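Mevumeo Kitchen Manipulation Software -- Progress Report, April
Prepared for Tunard by Marisa Colombo
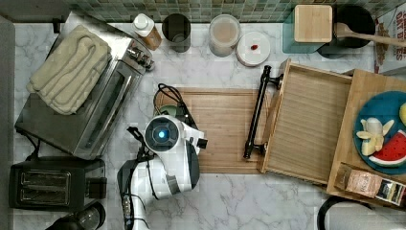 Work this period went into the grasp planner and the logging tools. The planner now keeps a short list of candidate grasps for each object and drops the ones that would bring the wrist too close to a neighboring item. Before this change it picked one grasp and gave up if the motion planner refused it.

We ran 300 pick attempts on the new build at the Ovwood site. Of these, 13 ended in a planning timeout and 6 were stopped by the operator. All 6 operator stops came from the same fault: the force threshold was being read before the sensor had been zeroed. Mathew fixed the startup order and the fault has not come back.

Perception is behind schedule. Segmentation still merges items that touch each other, mostly packets and cut fruit. We have labeled 1,062 images for retraining -- enough to start, but short on clear containers.

The log viewer is finished. It plays joint states and planner decisions on one timeline, and the Ovwood team uses it daily.

Next period: retrain segmentation, cut planning timeouts, and move the speed limits out of code and into a config file. Spending is within budget. We need a decision from Tunard on the second workstation before training starts.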